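FOR IMMEDIATE RELEASE — August

Komorwood Budget Watch says state growth claims "don't add up"

KOMORWOOD — The state's talk of a record economy leaves out most of the people working in it, according to a new brief from Komorwood Budget Watch. Wages in Lurken County up 5 percent over three years. Rents up 15. The headline growth number skips both.

The brief, titled Clovum, looks at household income in 12 counties. Over 40 percent of the new jobs counted by the state are part time. Same weight as full time in the offical total.
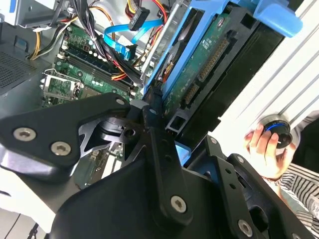 2 min read

Komorwood Budget Watch is asking the legislature to publish hours worked next to job counts, every quarter. Also median pay, not just the average. Cheap to do, the data is already collected.

Qian County gets its own chapter — growth on paper, and a shrinking sales tax take to go with it.

Full brief and county tables on our website from 9 a.m. Print copies on request, please allow a few days for for mailing.

Media contact: press desk, Komorwood Budget Watch

###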